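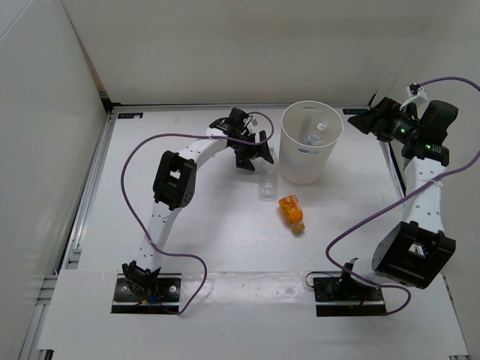
Two arms and an orange bottle.

5 September 2024

We sold the house in Kollarora and bought the one in Grimthorpe, and since a few people have asked how it went, I thought I'd write it down while I still remember the order of things.

The decision was made in February, at the kitchen table, after the third summer of trying to cool a west-facing brick house with one split system. I'd wanted to move closer to my sister for years. Chantelle was less sure. She likes a big yard and she'd only just got the lemon tree to behave. We agreed to get an appraisal and see what the number looked like before arguing any further.

We had three agents through. The first one was in and out in ten minutes and gave us a range so wide it was useless. The second wanted us to repaint the whole inside, replace the carpet and hire furniture. The third was Reshma Kekana, who walked through slowly, opened the linen cupboard, looked under the sink and told us to fix the gutter over the laundry and leave the rest alone. We went with her. Her figure was lower than the second agent's and it ended up closer to the truth.

The gutter cost more than I expected. It was rusted through behind the downpipe and the fascia board had gone soft as well. I did the board myself and paid someone for the gutter. I also spent two evenings regrouting the shower, badly, and I don't think a single buyer looked at it.

Selling took longer than we'd planned. The first open had a good crowd, the second had two couples and a neighbour, and the third had one man who measured the garage and left. We had an offer early on that was well under the asking price, with a long list of conditions, including that we leave the garden shed and everything in it. I was ready to negotiate. Chantelle was not, mostly over the shed. We said no and then had a quiet fortnight where I wondered if that had been a mistake.

The next offer was from Eyerusalem Negash, who had been renting a couple of streets over and already knew the bad intersection and the good bakery. She came in a bit below asking, subject to finance and a building inspection. The inspector found the same things we already knew about, plus a cracked tile on the roof and a loose handrail on the back steps. She asked for $700 off to cover them. We said yes the same day. I'd have spent that on petrol and arguments.

Buying was the part I'd underrated. We'd looked at nearly 50 listings online before we drove out to see any, and I'd put them all in a spreadsheet with columns for things like distance to the train and whether the bathroom had a window. Once we were standing in real houses the spreadsheet didn't help much. The one I'd ranked first had a main road behind the back fence that you couldn't hear in the photos. Another had a lovely kitchen and a slope so steep that you stepped out of the back door and more or less down a ladder.

The Grimthorpe house was ranked ninth. It's weatherboard, on Adams Street, with a narrow hallway and a sunroom at the back that somebody enclosed a long time ago without much interest in right angles. The bathroom has no window. The block is smaller than what we had. But the bedrooms face south-east, there's a proper verandah, and my sister is a twelve-minute walk away. We went back for a second look in the rain to see where the water went. It went to the street, so we made an offer.

Our conveyancer was Khanyisile Joubert, and if you are doing both ends at once I'd say pay for someone who answers the phone. The two settlements were supposed to fall on the same day. Our buyer's bank then asked for another document, and everything slid. Khanyisile got the vendors of the Grimthorpe place to agree to a short extension, and in return we paid a small amount towards their storage. For four nights we slept in my sister's spare room with our things in a truck – not the low point I'd imagined, though her spare bed is really a couch.

The final statement had adjustments for council rates and water, which I hadn't budgeted for. They came to $1353 on our side. It isn't a huge sum next to the price of a house, but it turned up in the same week as the removalist's bill and the deposit for the new internet connection, and I noticed it.

Some notes, for anyone about to do the same:

Get the building inspection even if the house looks fine. Ours picked up old wiring in the sunroom.

Read the list of inclusions. We assumed the dishwasher stayed. It didn't.

Ask when the hot water system was last replaced. I forgot, and I'm now getting quotes.

Label the boxes on the side, where you can read them when they're stacked.

We've been in three weeks. The sunroom is still full of boxes and the front door sticks in the mornings. Chantelle has picked a spot by the side fence for a new lemon tree, and the electrician is booked for the wiring. Once he's finished I'll put up some shelves and do another post with what it all cost.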